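Dirkance Reading Circle: what's coming up

Sep 27, 2023

The reading challenge has reached its halfway mark, and the forms are coming back in good numbers. If you haven't handed yours in, leave it in the tray at the Ellwood branch desk or bring it to the next meeting. You don't need to have finished every category. A form with one title on it still counts.

The category people found hardest was a book set in a place you have lived. Several members wrote that they couldn't find one, so we have loosened the wording. A book set in the same province, or one that reminded you of a place you have lived, will do. The translated book category stays as it was.

Our next group read is The Stone Diaries by Carol Shields. The library has four copies set aside under the circle's name, and there is a large print copy at the Wastus branch that can be sent over on request. Please return the set copies within three weeks so others can have a turn. We will talk about the first half at one meeting and the rest at the next, as we did with the long novel in May. That worked well for the slower readers, me included.
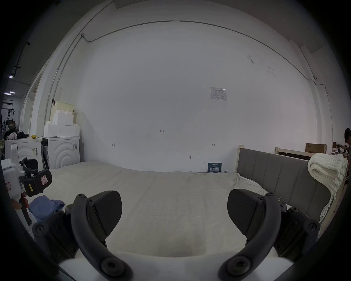
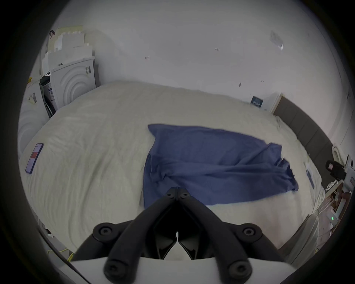
A bed with pale bedding, in both photos.

On the question of reading in bed, which came up last time and took over most of the meeting, the room was split. Some members read a chapter every night and wouldn't sleep without it. Others said they get through two pages and have to go back over them the next evening. One member keeps short stories for the night and novels for the afternoon, and a few of us are going to try that. If you have a favourite collection, write the title on the sheet by the door and I will put the list in the next newsletter.

The used book sale at Berisha Hall raised $425, which will go toward new audiobooks. Mysteries and cookbooks went first. There are still three boxes of paperbacks left over — mostly thrillers, with some travel writing at the bottom — and they will be under the side table at the next meeting. Take what you like. Anything not claimed goes to the thrift store.

A reminder that the Ellwood branch now locks its front doors at closing time, so anyone coming to an evening meeting should use the parking lot entrance. Ring the bell if it's shut. Tea and coffee are provided, but please bring your own mug.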